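# Furora Foundation Opens Grant Round for Early Learning Rooms

October 2019

The Furora Foundation has opened applications for its next round of grants to public libraries and neighborhood centers that wish to set up or improve a learning room for children under six. A total of 32 grants will be awarded. Each grant covers furniture, books, play materials and staff training for one room.

The program began as a trial in the Fadomow district, where four branch libraries converted little-used reading rooms into spaces for young children and their families. The foundation's board reviewed the trial in June and voted to extend it to all districts in the region. Under the new terms, rural branches and centers that share a building with another service may apply on the same footing as larger libraries.

Applicants may request funds in three categories. The first is the room itself, including flooring, low shelving and lighting. The second is the collection, with priority given to picture books in more than one language. The third is play material suited to sorting, matching and building, which early childhood teachers in the trial district asked for more often than any other item. Electronic toys and subscriptions are not eligible in this round.

Materials purchased with grant funds must be durable, easy to clean and suitable for shared use. Plain colored blocks, counting boards, puzzles and simple musical instruments all qualify. Libraries are free to choose their own suppliers, provided that two written quotes are attached to the application for any single order above $1,000.

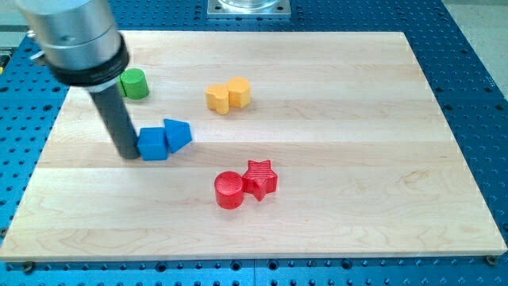

*Colored blocks set out in matching pairs on a wooden board.*

Training will be provided by Tiêu, a nonprofit center for early childhood education, under an agreement signed with the foundation this year. Each participating library or center will send two staff members to a two-day course on reading aloud, group play and working with parents. The course also covers room safety and the care of shared materials. Travel costs will be paid by the foundation for staff who live outside the city.

The four trial rooms received 3,040 visits from children and caregivers in their first season, according to the foundation's report. Branch managers noted that morning hours were the busiest and that many families stayed to borrow books for older children. The report recommends that new rooms open no later than 9:30 a.m. on weekdays and that each branch set aside at least one weekend session a month.

The report also identified areas for improvement. Storage was too limited in two of the four rooms, and one branch had to close its room for several weeks while a heating fault was repaired. Applicants are now asked to submit a floor plan showing where materials will be kept, together with a statement on the condition of the building.

Nerex, a regional furniture maker, has agreed to donate 200 child-size chairs to the program. The chairs will be divided among the selected rooms according to floor area and are not counted against the value of a grant.

Application forms are available at the foundation's office and at all main branch libraries. Completed forms must be signed by the head of the library or center and may be delivered by mail or in person. Late or incomplete forms will be held over to the following round. Libraries that took part in the trial may apply for collection funds only.

Questions about eligibility should be addressed to the foundation's grants desk during regular office hours.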